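Liste « bras & pinces » > Retours matériel > Kits à deux bras
Objet : Re: [bras-pinces] Le kit Plerholm à deux bras, quelqu'un l'a essayé ?

Bonjour à toutes et à tous,
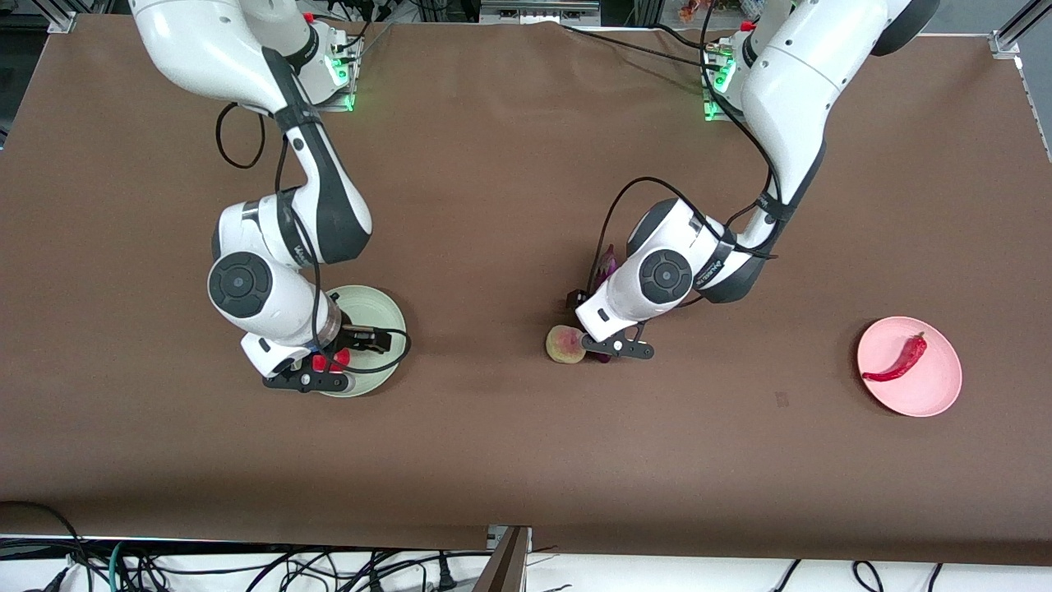
Je réponds à Zuleica (son message est cité plus bas), avec pas mal de retard, je voulais avoir fait tourner le kit un peu sérieusement avant de raconter n'importe quoi. Donc oui, on l'a, chez Plotari, depuis le mois de mai, en prêt d'évaluation par Esness, le distributeur. Personne ne me paie pour en dire du bien, et d'ailleurs je ne vais pas en dire que du bien !

D'abord le contenu, parce que la page du catalogue est franchement floue là-dessus. On reçoit les deux bras, les deux pinces parallèles, les embases, le boîtier de commande et une clé USB avec le logiciel. La table n'est pas comprise. Les profilés alu non plus, les nôtres viennent d'une vieille cellule qu'on avait démontée. Et les objets d'essai, alors là, débrouillez-vous : nous avons pris de la dînette, des assiettes de couleur, une pêche, une aubergine, des piments rouges. Ça a l'air bête mais c'est un très bon jeu d'essai. L'aubergine est lisse, la pêche est ronde et elle file dès qu'on la touche de travers, et le piment long est une vraie saleté à saisir, il pivote entre les doigts si on ne le prend pas à peu près au milieu.

La tâche qu'on fait tourner est toute simple : ranger les légumes dans les assiettes, chaque bras de son côté, et quand l'objet est dans la mauvaise moitié de la table, l'un le pose au centre et l'autre vient le reprendre. Kayode Shehu a écrit l'enchaînement en une matinée en partant de l'exemple fourni, sans avoir lu la doc (il ne lit jamais la doc). Sur ce point-là, chapeau, l'interface est claire et on comprend vite pourquoi un mouvement est refusé. Le message dit quel axe bloque et de combien, ce que je n'avais jamais vu sur du matériel de cette gamme.

Pour les chiffres, je te donne ceux de notre dernière série : 99 prises réussies, 20 ratées, tous objets confondus, sans retoucher les réglages entre deux. Les ratés sont presque tous sur les petites pièces près du rebord des assiettes. Les doigts livrés d'origine sont trop larges pour ça, ils touchent le bord avant d'arriver sur l'objet, et la pince croit qu'elle a saisi quelque chose. Ebuka Adebisi nous a imprimé des doigts plus étroits et c'est déjà beaucoup mieux, mais je n'ai pas encore refait la série complète, donc je ne te donne pas de chiffre là-dessus.

Maintenant les trucs qui m'agacent.

Les câbles ! Ils courent à l'extérieur des bras, avec une grande boucle pour laisser du mou, et cette boucle se promène. En position haute, coude levé, ça passe. Quand le bras se replie vers l'embase, ça frotte, et on a déjà eu une gaine marquée. J'ai mis des colliers velcro, c'est moche et ça tient. Sous la table c'est pire, mais là c'est notre faute, on avait dit qu'on mettrait une goulotte et on ne l'a pas mise. Prévoyez-la tout de suite, vraiment.

Le revêtement de table ensuite. On a tendu quelque chose de brun par-dessus le plateau pour couper les reflets (les assiettes claires sur fond clair, la vision n'aimait pas du tout), et ça fait de petits plis. Avec un objet plat posé sur un pli, la hauteur de prise n'est plus tout à fait la bonne. Si c'était à refaire, je prendrais un plateau mat directement.

Et l'étalonnage entre les deux bras. La procédure fournie marche, elle prend 18 minutes, mais il faut la refaire chaque fois qu'on a bougé une embase, même d'un poil. Zainab Bashir a fini par repérer la position au feutre et par interdire à tout le monde de s'appuyer sur la table. Bernd Voß, qui a le même kit dans son atelier, a percé et goupillé les embases dans le plateau et il n'a plus touché à l'étalonnage depuis. Je pense qu'il a raison, mais comme le nôtre est en prêt, on évite de percer.

Côté bruit, rien à signaler, on peut tenir une conversation à côté. Les voyants des embases sont bien visibles de loin, vert quand tout va bien, et c'est bête mais depuis mon bureau je regarde ça vingt fois par jour.

Pour la comparaison que tu demandes avec l'Adeyemi : je n'ai eu l'Adeyemi entre les mains qu'une journée, donc à prendre avec des pincettes (pardon). J'ai trouvé sa pince plus fine et mieux pensée pour les petits objets, par contre son logiciel m'a fait perdre la moitié de l'après-midi et il ne gère pas deux bras sans une licence en plus. C'est cette licence qui coûte, on m'avait annoncé 2 000 euros, à vérifier quand même auprès d'eux, ça a pu changer. Si tu n'as besoin que d'un seul bras, je regarderais l'Adeyemi. Pour deux, je reste sur le Plerholm, en comptant des doigts à imprimer et une bonne heure à ranger les câbles.

Ah, et le support. J'ai écrit deux fois. La première, réponse dans l'après-midi, très précise, avec un fichier corrigé. La seconde, rien pendant plus d'une semaine, puis un message qui me demandait si j'avais essayé de redémarrer. Je ne sais pas trop quoi en conclure.

Si ça t'intéresse, je peux t'envoyer le fichier des doigts étroits, Ebuka est d'accord. Dis-moi juste quelle imprimante tu as, la première version se fendait à la base quand on la sortait à plat. Et si quelqu'un ici a trouvé comment limiter la force de serrage objet par objet sans passer par le script de démarrage, je suis preneuse !

Bonne journée,
Maud (Plotari)

Zuleica Cordeiro a écrit :
> Bonjour la liste,
>
> On cherche un kit à deux bras pour un poste de démonstration de tri, des
> petits objets légers, rien d'industriel. Esness nous propose le Plerholm
> et le commercial est très enthousiaste, forcément. Est-ce que l'un de
> vous l'a fait tourner plus d'une heure ? Je voudrais surtout savoir :
> ce qu'il faut acheter en plus, si les pinces fournies suffisent, et ce
> que ça donne à côté de l'Adeyemi.
>
> On n'a pas de roboticien à plein temps, c'est moi et un stagiaire, donc
> si la mise en route demande trois semaines je préfère le savoir
> maintenant.
>
> Merci d'avance !
> Zuleica

6 réponses dans ce fil · 3 partages
Ce site d'archives utilise des cookies pour mémoriser vos préférences d'affichage. Accepter | Refuser | En savoir plus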